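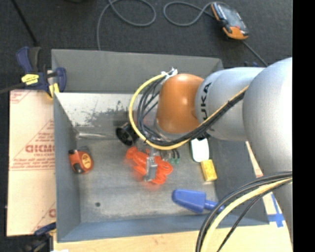 Lelline will release their second album, Padora, in March, and the band have confirmed a short run of dates to go with it.

The record comes out on the Clandari label, which also put out their debut. It has ten songs and was made over two spells in the studio, the first in winter and the second after the band's summer festival dates. A single, Strachan, went up on streaming services on Tuesday morning.

Strachan will be familiar to anyone who saw the group on their last tour, when it usually closed the main set. The recorded version is slower and nearly two minutes shorter, with the long guitar passage at the end taken out and a piano part added under the last chorus. A live take of the older arrangement will be on the B-side of the seven-inch.

In a statement sent out with the single, the band said most of Padora was written at home on acoustic guitar and only worked up with drums once the words were finished. "We did the first record the other way round and ended up with a lot of loud music and nothing to sing over it," they said. "We wanted the songs to stand up with one person in a kitchen."

The four-piece have been quiet for much of the past year. They pulled out of a support slot in the spring after their drummer hurt a wrist, and played only a handful of shows once he was back. All four members play on the new album. A string quartet appears on two tracks, the title song and the closing number, Low Water.

Clandari said the first vinyl pressing would be limited to 1,000 copies on green vinyl, with 346 of those held back for sale at the shows. The rest can be ordered from the label's website, where buyers will also get a lyric booklet. A standard black edition and a CD will be in shops on the day of release. There are no plans for a cassette, although the debut had one.

The tour opens in Glasgow the week after the album comes out and calls at Newcastle, Leeds, Manchester and Bristol before finishing in London. Doors are at 7pm for every date. The Leeds and Bristol shows are open to over-14s, and under-16s must come with an adult. The London date is over-18s only. Support acts have yet to be named.

People who have ordered the album from the label by Tuesday night will be sent a code for early tickets. General sale follows at 10am on Friday, through the venues' own box offices. There is a limit of four tickets per person.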